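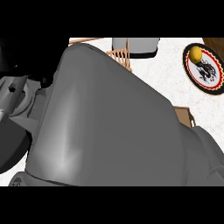

*Figure 4.1. Simulated view over the table of a two-arm cell, with arm housings in the foreground and a lemon on a plate at upper right.*

# Chapter 4: Setting Up a Two-Arm Cell in Simulation

I spent most of my first July at Evik lying on the floor under a table, tightening the same base bolts over and over. The cell had two arms, and every time I moved one of them a little to the left I had to redo everything that depended on where it stood (which is to say, everything). So when Shivam Bisht, who ran the cell before I did, told me we were going to rebuild the whole thing in software before touching another bolt, I could have hugged him!

By the end of this chapter you'll have your own version of that cell. We'll place two arm bases, check their joints, put a table under their reach, add some things to pick up, and then set up a camera view that we can live with. That last job gets more pages than you might expect. Look back at Figure 4.1 and try to find the cardboard box. It's there, peeking out from behind the right edge of the big gray arm, but if your task was "pick up the box," would you be happy with that view? I wouldn't.

## 4.1 What you need before you start

You should have finished the exercises in Chapter 3, so you already have a single arm that loads, holds its pose and goes where you send it. Keep that project. We're going to copy it, and I want you to have the old one to go back to when the new one misbehaves.

You also need:

- the Flerberg scene editor, set up the way we left it in Chapter 3
- the arm model files, with both the visual shells and the collision shapes
- the tabletop objects from the Chauhan folder
- a paper notebook, or a text file if you must

I'm serious about the notebook. A simulated cell is so easy to change that you'll nudge a base, forget you did it, and spend an afternoon hunting for a bug in your motion code. I still have the page where I wrote "right base moved 300 mm, WHY" in very large letters. Write down what you changed and what it was before.

## 4.2 Two bases, one world

With one arm, most of us get lazy and let the arm's base be the center of the world. It works fine! Then the second arm shows up, and now you have two bases that both think they're the center of everything.

Pick one world origin and make both arms answer to it. I like a corner of the tabletop, on the top surface, for a very plain reason: when I go to the real cell, I can put my finger on it. Some people prefer the middle of the table, and that's fine too, as long as you mark it.

Now place the bases. For the practice cell we'll leave 400 mm between each base and the nearest long edge of the object area. Enter the position first, save, then enter the rotation and save again. If you type in all six numbers at once and the arm appears upside down inside the table, you won't know which one to blame. (Ask me how I know.)

Once both arms are in, send each of them to its home pose, one at a time. Watch the shells as they move. The big rounded covers look soft and harmless on a screen, but they take up a lot of room, and the place where two arms meet first is hardly ever the fingertip. In my own cells it has nearly always been an elbow or a wrist.

## 4.3 Shells and collision shapes

Every link of the arm comes in two versions. The visual shell is the pretty one, with the seams and the shading. The collision shape is the plain lump that the physics uses. They're separate files, and they can disagree.

Here's my routine for checking them:

1. Turn on the collision overlay.
2. Move joint one slowly through its range and stop at each end.
3. Look for any shell that pokes out past its collision shape.
4. Write down the link name, then go on to joint two.
5. Repeat for the second arm, even if it's the same model.

People love to skip step five. I skipped it on the Vodis project, where we had loaded an older collision file for one arm and a newer one for the other, and I got to explain to a room full of people why the left arm could pass its wrist through a basket.

If a shell pokes out, don't shrink the shell. Grow the collision shape until it covers what you can see, reload, and run that joint again.

## 4.4 Dressing the table

An empty table is a good place to test motion and a poor place to test anything else. Add your objects one by one, and let each of them settle before you bring in the next. A lemon is a great first choice. It's small, it rolls, and if your contact settings are bad it'll tell you right away by buzzing across the plate or dropping through it.

Woven things are harder. A basket with open slats can have a very detailed mesh, and if you use that mesh for collisions your simulation will crawl. Our basket file listed 2,522 faces, and I swapped in a handful of simple blocks for the physics and kept the nice mesh for looks.

After that, run the empty hold test: both arms at home, no commands, 100 seconds on the simulation clock. The objects should stay put. If one of them creeps, fix it now, before you have moving arms to confuse the picture.

## 4.5 Where to put the camera

Time to go back to Figure 4.1. The tabletop shows up mostly in the upper right, with slivers between the arms. The plate is clear enough to work with, and so is the lemon on it. The basket is partly hidden behind the arm, and the box has it worse.

A view like that can be perfectly useful for watching the arms themselves. For watching the objects, I'd want to change something, and I always try things in this order: first the arm's home pose, then the camera's position, then the lens. Changing the home pose is often the cheapest fix. Swing the elbow outward a few degrees, render again, and compare the two pictures side by side.

Whatever you settle on, test it with the arms in motion as well. Send each arm through its longest reach and save a picture at the start, in the middle and at the end. Put the camera numbers in your notebook next to the base numbers, because in Section 4.6 we'll move the right base on purpose and you'll want to find your way home.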